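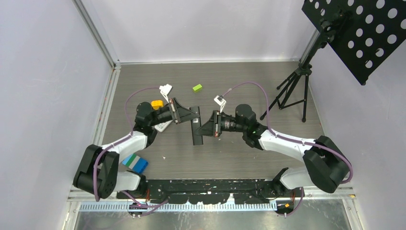 How much should be left out on a work table at the end of the day? Only the items that will be used first the next morning; everything else is to be returned to its place.

The household adopted this rule in May, after a period in which the tabletop had served as a shelf, a mail tray and a place to set down whatever was in hand. The present entry records how the rule has been applied, what has been changed since, and which matters remain unsettled. It is written chiefly for readers who asked about the table after the earlier entry on the hall closet.

The surface is gray with a wood grain, and the walls that enclose it are a pale lavender-white. Both were retained. A proposal to repaint was considered and set aside, as the color is restful and small objects stand out well against the gray. A bright green block can be found at once. A narrow black bar is also easily seen, although a dark item of that kind is more readily overlooked in the evening, when only the lamp is lit.

Classification of small items

Small items are the principal difficulty. Large items have an obvious home and are seldom left behind. Blocks, bars, cards, caps and offcuts do not, and they tend to stay where they were last put down. The following arrangement has been in force for most of the summer.

Items in current use remain on the table, toward the middle, with clear space between them. Items awaiting a decision go into the shallow tray purchased from Osside. The tray is emptied when it is full, and no second tray is permitted. Items that belong elsewhere in the house are carried there the same evening. This last provision is the one most often neglected, and the author accepts responsibility for the majority of lapses.

Color was at first used as a basis for sorting. Green was assigned to one drawer, yellow to another, and black and white to a third. The system was attractive on paper and was abandoned before the end of its first month. The black and white drawer filled immediately, while the yellow drawer held a single tape measure. Sorting is now done by size, which has required fewer drawers and less discussion.

Drawers and containers

The cabinet beside the table is a Pranano unit, 80 centimeters wide, with 6 drawers. It was bought secondhand in Brokasbridge and required new runners on the lowest drawer. The top two drawers hold small items. The third holds paper goods, labels and cards. The remaining drawers are reserved for projects in progress, one project to a drawer, and a new project may not be started until a drawer is free.

An inventory was taken when the cabinet was filled. It came to 1098 pieces, of which 416 were found to be duplicates, broken, or of no known purpose. These were offered to neighbors or discarded. The figure is given here because several readers requested it -- and because the author was surprised by it.

Labels are plain white, printed in capital letters and placed at the left of each drawer front. Handwritten labels were tried and did not last.

Care of the surface

The table is wiped with a damp cloth and then dried. Domínguez furniture soap is used once a month and sparingly, as a heavier application left a film that took two further cleanings to remove. Narrow or upright pieces are laid flat before wiping begins. Items that are flat and white, such as cards, are lifted and checked underneath, where crumbs and small screws collect.

Matters outstanding

The position of the lamp is still under review. It casts a shadow across the back of the table, and moving it to the other side would place the cord in front of the drawers. A clamp-on model has been suggested by a reader and will be examined.

The question of the mail has also not been resolved. It no longer arrives on the table, but it now arrives on the chair.

Posted August 2020. Filed under Household, Storage.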